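**Dasmont Molding Group: notes from the Allell plant on resin drying and material handling** (thread, Aug 30, 2019)
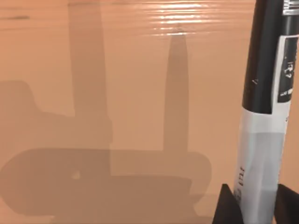 *Rendered view: light and shadow on an orange surface.*

1/ The Allell plant has completed its review of resin drying on the injection molding floor. The findings are shared in this thread for customers, suppliers and other processors.

2/ The review covered 1,947 production batches of nylon and polycarbonate parts. Of these, 1,029 were run on the older hopper dryers and the remainder on the central drying system supplied by Llorente.

3/ Moisture was the leading cause of rejected parts on both systems. Splay marks and brittle snap features were the most common defects recorded by the quality department.

4/ In 79 batches, the material had been dried for the correct time but was left in an open hopper before molding. Nylon takes up water from plant air quickly, and a long tool change is enough to undo the drying.

5/ A further 68 batches were started before the dryer had reached its set temperature. Operators had followed the written work instruction. The instruction counted drying time from the moment the unit was switched on, and it has been rewritten.

6/ Under the new instruction, drying time starts when the air at the hopper inlet reaches the set temperature. The start time is entered on the batch card and initialed by the shift lead.

7/ Hopper lids are to remain closed at all times except during loading. Material left standing through a tool change goes back to the dryer. Partly used bags are sealed and labeled with the date of opening.

8/ Regrind is now dried separately from virgin resin. The two had been blended before drying at Allell for many years. Regrind from the Gulten line was often the wetter of the two, and the blend was difficult to test in a consistent way.

9/ Desiccant beds on the hopper dryers had no fixed replacement schedule. They will be inspected every quarter, and dew point readings will be kept with the maintenance records.

10/ The company does not plan to retire the hopper dryers at this time. They remain suitable for short runs and for color changes, where the central system is slow to clear.

11/ Customers with parts in nylon or polycarbonate do not need to take any action. Part drawings, material grades and inspection plans are unchanged. Requests for batch drying records may be sent to the usual quality contact.

12/ The same review will begin at the Gulten line in October. Results will be posted on this account.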